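Home | Fiction | Series | Authors A-Z | Random article

Last edited in March by Thịnh Lò

The Hikthorpe books

The Hikthorpe books are a series of children's fantasy novels set in and under the harbour town of Hikthorpe, where the tide goes out once a year and does not come back for a month. During that month the sea bed can be crossed on foot, and most of the stories take place there. The series was first published by Uvine, a small press which until then had mainly printed tide tables and school atlases.

Setting

Hikthorpe stands on a chalk cliff. Its people live by fishing for eleven months of the year and by trading with the sea-bed country of Gimasora in the twelfth. Gimasora has its own roads, inns and laws, and its people sleep while the water is over them. They count their age only in waking months, so that a Gimasoran of 146 may have been born long before the oldest building in the town. The first book includes a fold-out map showing the main road, the salt markets and the Bell Field, where sunken ships' bells are hung on poles.

Plot

In the opening novel, The Long Ebb, a ropemaker's daughter called Sikora follows her brother's dog down the cliff steps on the first morning of the dry month. She is given the care of a glove that can open any knot, and has to return it to its owner before the water rises. The second novel, The Salt Clerk, is set two years later and is told mostly by a minor official who appears in one chapter of the first. Readers have often found it slow to begin with, as Sikora does not appear until the clerk reaches the Bell Field.

Later volumes move further from the town. The Lantern Road deals with a winter when the tide returns early and leaves a party of traders asleep with the Gimasorans. The last book goes back to the cliff steps and to the dog, now old. 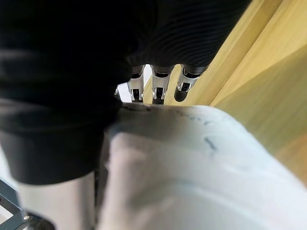

A black robotic hand over a white, softly creased object.

Publication

The Long Ebb had a first printing of 1,905 copies, bound in grey cloth. It ran to 180 pages, and the later books were all longer. The first two were issued without pictures apart from the map. Chapter headings in pen and ink were added when the series was reset in a larger type, and the spelling of several place names was changed at the same time - collectors use these changes to tell the printings apart.

Style and themes

The books are written in short chapters with little description of the characters' looks. Dialogue in Gimasora is set without quotation marks. Debt and the return of borrowed things come up in every volume, usually through the law that anything carried up the cliff must be paid for before the next ebb. There are few villains. The nearest is the Toll Reeve, who turns the sluice in The Lantern Road and is later shown to have misread his orders.

Adaptations

A radio version of The Long Ebb was broadcast in six parts, with the clerk as narrator. A stage version followed, for a cast of nine, and left out the salt markets altogether.

See also: Portal fantasy; Lost lands in fiction; Sea-bed kingdoms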